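Section 4: Setting up the filling table

Now for the enjoyable part! Your Tralura is unpacked, washed and dried (Section 3), and it's time to lay out a table where you can chop, fill and stack cups of relish, salsa or fruit salad without reaching over yourself every two minutes. A good layout makes a surprising difference – once you've filled a batch this way you won't want to go back to the crowded end of the worktop.

You will need:
a clear, steady table
the tall square tub, for utensils
the round white container, used as a stand
a glass dish for the chopped food
clear plastic cups and their lids
two clean tea towels
kitchen scales (for weighed portions only)

4.1 Placing the tub and the stand

1. Wipe the table and let it dry fully. Containers slide on a damp top.

2. Put the tall square tub at the back of the table, near the middle, open end up. Stand your long-handled spoon in it with the handle upwards.

3. Set the round white container to the right of the tub, leaving a hand's width between them. Left-handed? Swap the two over and mirror everything in this section. It works every bit as well.

4. Press down lightly on the round container with your palm. If it rocks, turn it a little and try again. Most rocking comes from a crumb underneath.

5. Place the glass dish on top of the stand and centre it by eye. Raising the dish brings the food up to a comfortable height, and your wrist will thank you by the end of a long batch.

CAUTION: Never put a hot dish on the stand. Leave cooked food to cool to room temperature first, then tip it into the glass dish.

6. Tip in the chopped food and spread it out loosely. Keep the level below the rim so that you can get the spoon in at a low angle.

Note: Drain tomatoes in a sieve before they go into the dish. Ten minutes is enough for firm ones, longer for very ripe ones. The juice is lovely in a soup, so do keep it.

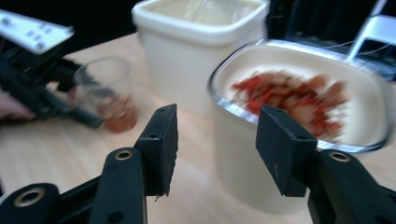

Fig. 4.1 Filling table with tub, glass dish on its stand, and a cup with a little of the red mix in the bottom.

4.2 Filling the cups

Start with one cup and see how it feels before you line up the rest. The Castaño relish in our recipe leaflet is a cheerful one to learn on – bright, chunky and very forgiving.

1. Bring the cup to the dish, close to the rim, and tilt it slightly towards the food.

2. Add one small spoonful and let it settle in the bottom. Big first spoonfuls tend to bridge across the cup and trap air.

3. Straighten the cup and tap it once on a folded tea towel.

4. Carry on in small spoonfuls until the food sits a finger's width below the top.

5. Wipe the rim with the second tea towel and press on the lid, working round from one side to the other.

CAUTION: Don't squeeze the cup while pressing the lid. Hold it low down, near the base, where it is stiffest.

4.3 Weighed portions

If you're filling for a party or a stall you may like every cup to match. Put an empty cup on the scales, set them to zero, and fill to one of these weights:

Taster: 51 g
Side: 91 g
Sharing: 268 g (large cups only)

Weigh the first few, then trust your eye and check one now and again. Pankaj Kandpal, who tested this section in the Drurivham kitchen, got through 100 tasters in one afternoon and was still smiling, though he does suggest putting the radio on.

Note: Chunky mixes vary more than smooth ones. A gram or two either way is fine.

4.4 Changing from one food to another

1. Lift the glass dish off the stand with both hands and carry it to the sink.

2. Take the spoon out of the tub and wash it with the dish in warm, soapy water. Onion and chilli linger, so rinse twice.

3. Check the inside of the tub for drips. Wipe it out if needed and dry it.

4. Set everything back as in 4.1 and carry on with the next food.

Fill mild foods first and strong ones last. Fruit before tomato, tomato before pickles – and anything with garlic right at the end!

4.5 If something isn't right

The dish slides on the stand: dry the underside of the dish and the top of the stand.

Liquid collects in the cup: the food needs longer in the sieve. Salt it after draining.

The lid pops up: the cup is too full, or there is food on the rim.

The spoon falls over in the tub: use a longer one, or lean it into a corner.

Spare cups and lids are listed under Fetum parts in Section 9. Storage times for filled cups are in Section 5.

Section revised April 25, 2021. Text: Chin-lung Kao.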